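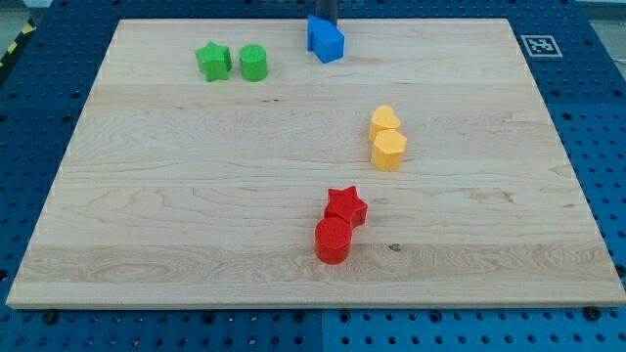 Color and shape blocks

Color and shape blocks are small solid playthings made in a handful of plain shapes, with each shape repeated in several colors. They belong to the large family of sorting toys and are used at home, in nursery classrooms and by grown-ups who simply like putting things in order. A set usually includes cylinders, stars, hearts and five-sided blocks, and the same star may turn up in red and again in green, which gives a child two perfectly good ways of deciding where it ought to go.

Sorting by color

Pairing by color is often the first game played with a new set. Two greens go together, then two yellows, then two reds, and the shapes are left to fall as they may – a star beside a cylinder, or a heart behind a pentagonal block. With seven pieces out, three such pairs leave a single block over, such as a blue one shaped like a little house. Young children are often very fond of this odd piece and will give it a place of its own, well away from the others.

Sorting by shape

The same seven pieces can be gathered up and sorted again by outline. Now the red star joins the green star, and the red cylinder joins the green one, while the heart has to wait for a partner from the box. Moving from one rule to the other is harder than it looks to an adult, and plenty of four-year-olds will happily begin with stars and drift back to colors halfway through. Teachers generally let them carry on and ask about it afterward.

The board

Many families play straight on the floor, but a wooden board makes a pleasant work surface and marks out where the game is taking place. Light maple is a popular choice. Its pale grain lets strong colors show up nicely, and the occasional small dark knot does no harm at all (children tend to use the knots as landmarks, or as puddles). A board should be big enough to leave open wood between the groups, and it wants nothing more than a wipe with a barely damp cloth.

The Jesedov set

One well-liked version was put together by Nanami Nakajima and Haruto Iwasaki for the toy maker Hattori, and sold under the name Jesedov. The full box held 19 blocks and a slim booklet of games, the longest of which, "Neighbors," asked two players to take turns moving one block at a time until every piece stood beside another that matched it in some way. A smaller travel box of 8 blocks came out the following February, with a drawstring bag in place of the tray.

See also: Pattern blocks; Shape sorter; Nesting cups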